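Keeping one shelf machine in good order
Speaker notes, Simdale workshop day, 6/4/20

Slide 1 – Opening

Good morning, and thank you for coming to the small room. My talk is on one machine, the Pilleo that works on the drinks shelves at Simdale. I will tell how we set it up, how we look after it and what we had to repair. I do not sell it and I did not design it. I am the one who comes with the tool bag.

(Ask who has worked in a shop. Wait for the hands.)

Slide 2 – The job by hand

Let them look first, then talk. Bottles of jasmine tea, middle shelf, two hands.

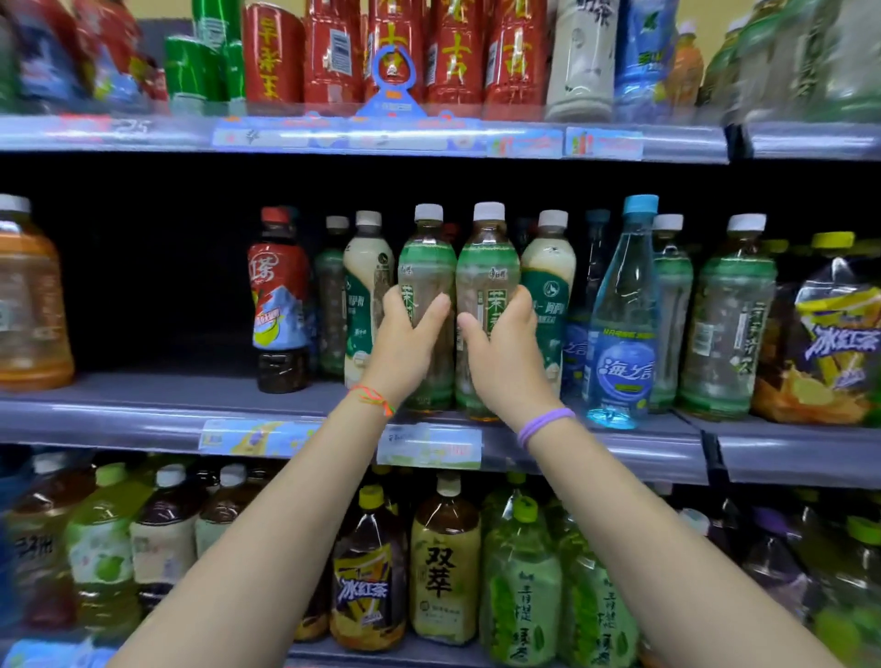
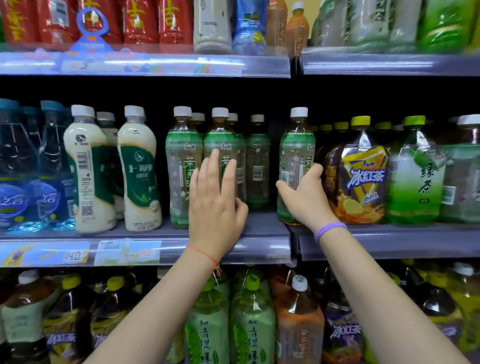 Slide 3 – What the machine must copy

The job is called facing. You bring the bottles to the front, label forward, in a straight row. A person does it with both hands and thinks of something else at the same time.

Go back one slide if people want to see it again. In the first picture each hand has a bottle and the two bottles stand side by side. In the second the left hand lies flat on one bottle and the right hand goes around another one, a short way along. This flat hand is important for my talk. A hand can touch lightly and feel if a bottle wants to tip. Our machine has two arms as well, but one of them carries only a flat pad, and we needed a long time before we understood how much depends on that pad.

Also mention the neighbours. Milk tea bottles stand on the same shelf, with white caps too, and from the front a white cap is a white cap. The tea itself is see-through. Keep this in mind for the camera part.

Slide 4 – The machine in short

Do not stay long here. People can read the sheet.

– A base on wheels, which parks in front of the shelf and lowers two feet.
– A column with two arms. The right arm has the Hwang gripper, two fingers with rubber faces. The left arm has the pad.
– One camera on the column, one small camera over the gripper.
– Navitz software for the shelf plan, the motion and the fault list.

We received it in March. It came in three crates and the feet were in the crate we opened last.

Slide 5 – Setting up: the floor

The first thing we did wrong was to trust the floor. A shop floor looks flat and it is not. In our aisle there is a fall towards the drain, very small, but the column is tall and a small error at the feet becomes a big one at the top shelf.

What we do now:
Park the base at the mark. Lower the feet. Put the level on the column, first on the front and then on the side. Adjust the left foot before the right foot. Write the number of turns in the book.

We have 19 parking marks along the aisle, and every mark has its own line in the book. Please do not copy one line to the next one. We did this to save an afternoon and lost two days.

(If somebody asks: yes, the feet can adjust by motor on the newer base. Ours has hand screws.)

Slide 6 – Setting up: how far to reach

The fingers may enter the shelf 300 mm and no more. This is a limit that we put into Navitz ourselves. The arm can reach deeper, and at the beginning we let it. Then it touched the back panel, the panel bent and we had to explain a noise to the shop.

Speak slowly here. The limit is measured from the shelf edge, so the edge must be taught well. Our shelf edges carry label strips and price tags, and the strip stands out a little from the metal. If you teach the edge on the strip, everything is shifted forward. We teach it at the metal, at the end of the shelf where the strip stops. It is boring work, once for each level.

Things which hang on the shelf edge are a special trouble. A plastic holder for a promotion can come overnight and the plan does not know it. Our rule is that the morning person walks along the aisle and marks each holder as a blocked area in Navitz. It takes a few minutes. The machine does not work behind a blocked area, and the staff face those bottles by hand.

Slide 7 – Setting up: the pad arm

The pad goes first. It touches the bottle beside the one we want to move and stays there while the gripper takes hold. Without the pad the neighbours lean, and with soft bottles they fold against each other and the row is worse than before.

The contact force was set too high from delivery. On a full bottle you do not notice. On a slim bottle with not much standing behind it, the pad pushed it backwards and then the gripper closed on air.

How we found the right value: we put the machine on the slowest speed, held a sheet of paper between pad and bottle and lowered the force until the paper could be pulled with some resistance. I know it is not a scientific method. We checked it later with a proper gauge and changed it only a little.

One more point. Big bottles on the bottom shelf have another setting from the middle shelf. Save them under different names! In our first week we had "drinks", "drinks2" and "drinks new", and I could not tell which was the good one.

Slide 8 – Setting up: cameras and clear bottles

Clear plastic is difficult. The depth camera looks through the bottle and measures whatever is behind it, or nothing. The inside of our middle shelf is dark, so mostly it measures nothing.

Two things helped us. First, we look for caps and labels and leave out the body of the bottle. Caps are solid and have a good edge. Second, we switched off the automatic exposure. The top shelf is bright and the middle shelf is dark, and the camera went up and down between them all the time. Now every level has a fixed exposure.

The caps gave us a new problem, as you can guess. Caps from the second rank show between the front bottles, and the machine wanted to take those also. So there is a depth window. A cap counts only if it is in the front part of the shelf. When the front place is empty the window moves back by one bottle, never more.

(Water. Look at the clock. If it is past the half, skip slide 9.)

Slide 9 – Daily care

This is the list which hangs inside the door of the cabinet. Read it out only if there is time.

Wipe the finger faces with a damp cloth, then a dry cloth.
Wipe both camera windows with the lens cloth. Never the finger cloth.
Look at the pad for cuts.
Check that the wheels have no label or film stuck on them.
Lower and lift the feet once and listen.
Run the empty cycle in front of the post with the grey sticker.
Read the fault list, also when it is short.

I want to say something about the cloth. Sugar water dries on rubber and makes it first sticky and after that smooth. Sticky fingers do not let the bottle go, smooth fingers let it slide. Both look like a fault of the gripper motor, and I ordered a motor for nothing. It is still in my cupboard.

Slide 10 – The repair

Fault 137 in our list means "grip closed, no object". We had it now and then from the beginning and we did not care much. Then it came several times in each shift, always on the middle level and more often at the far marks.

I will go through it in the order we did it, with the mistakes.

We changed the finger rubbers. No change.
We taught the shelf edge again. Better for one day.
We looked at the small camera and cleaned it. No change.
We ran the arm without bottles and measured where the fingers stopped. It was correct when the arm was cold and wrong in the afternoon.

This last point brought us to the wrist. The flange between wrist and Hwang gripper has four screws, and one of them had turned out by half a turn. The gripper could rock a very little. In the morning the cable was stiff and held it in place. Later the cable became soft and the gripper hung down on one side.

The repair itself was short. Take off the gripper, clean the flange, new screws, thread lock, tighten crosswise with the torque wrench, paint a line over each screw head and the flange. With the painted line you see at once if a screw has moved. After that we taught the tool point again. Please never skip this, even if the gripper "goes back in the same place". It does not.

We also tied the cable in another way, with a longer loop at the wrist, so it does not carry the gripper any more.

Then a test. We ran 666 grips on the middle level, morning and afternoon, before I closed the job in the book. Fault 137 came twice, and both times there was a torn label hanging in front of the cap.

Slide 11 – What I would do differently

Paint the screw lines on the first day.
Keep the fault list from the first week, for comparison. Ours was deleted with an update.
Teach the staff how to move the machine away by hand. They had to wait for me, with customers standing there.
Order two pads. The delivery time is long and the pad is cheap.

Slide 12 – Open points

We still cannot turn a bottle well when the label faces backwards. The wrist turns, but the pad holds the neighbour and the label scratches along it. At the moment the machine leaves this bottle and puts it on a list for the staff.

Bottles wrapped in loose plastic film are also on that list. The film shines and the cap search fails.

If somebody here has a good setting for film, please come to me in the break. I have the book with me and you can see the pages for all the marks.

(Leave slide 12 on during questions. Spare finger rubbers are in the side pocket of the bag, old and new, to pass around.)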